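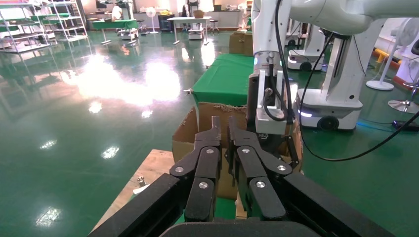
Notebook, July. Bay two, started 1102.

Box day again! I have been looking forward to this one all week, because the Carell jaws finally came back from being re-shimmed and I wanted to get them on to cardboard before anyone else booked the arm.

The question on the whiteboard is still the same one Tâm Châu wrote up in spring: could you leave a machine alone with the boring jobs in a stockroom or a kitchen and go and have your lunch? Today's slice of it is small. Open box, flaps out, get hold of a flap, fold it in, do the next one, hold them down. A child of six can do it while talking about something else.

Went through the flap routine by hand first, with me driving, to get a feel for it. Things I noticed in my own wrist before I looked at any numbers: I never pinch a flap where I mean to fold it. I push near the crease with the flat of a finger, and only pinch once it is already coming over. The Fikre planner wants to pinch first every time. So we spent the first hour teaching it to shove, and it was great fun.

Runs, first block. Stiff new carton, 13 tries. Got 8 clean closes, both long flaps down and staying down. Three of the failures were the same failure, where the jaw tip catches the raw edge of the board and drags the whole box along with it. The other two I put down to me setting the start pose badly. Will redo those.

Second block, old carton, the sort that has been through the post and back. Much harder and much more interesting. Creased board doesn't hinge where you expect, it hinges where it was last bent, and a torn edge gives the fingers something to snag on. The planner thinks of a flap as a stiff rectangle. An old flap is more like a slice of toast that somebody has sat on. Stopped counting these as passes and fails and just wrote down what the flap did. See the loose sheets in the folder, they are in order apart from the last two.

Grip force: 2000 on the controller scale is too much for old board and leaves a dent. I know the Mustwood people run higher than that, but they are on plastic totes. Brought it down a step at a time until the dent went away, then it started slipping on the pull. There is a usable patch in between but it is narrow. Softer pads would widen it, I think. Ask Tâm if there are any left from the laundry trials.

Two arms or one? I came in today a one-arm person and I am wobbling. With one arm the box wants to walk off every time you push sideways, and we keep inventing clever ways to stop it. With two, one just leans on the far wall of the box while the other folds. That is what I do at home with my knee. Tâm said as much in the Grorkdale write-up and I argued with every line of it — apologies owed, and biscuits.

Timing, for what it's worth: on a good run the machine is still far slower than me. I don't mind that nearly as much as I did a year ago. A slow machine that closes boxes all night has closed a lot of boxes by morning. What would stop me leaving it alone is the dragging, as a dragged box ends up somewhere the next step isn't looking for it.

So, can it do the chore yet? New cartons, nearly, and I'd let it try with me in the next room. Old ones, no. But last summer we couldn't get a flap to move at all without crushing it, so I'm going home happy.

To do
Redo the two bad start poses
Pads (Tâm)
Try approach from underneath the flap, tips nearly closed
Tape! Haven't even thought about tape
Move the floor marks, they are wearing off
Write to Fikre about the edge model, attach the toast drawing

Later, 1640. Tried the underneath approach after all. Four goes, lovely smooth lift on three of them. Left the settings saved under "spoon".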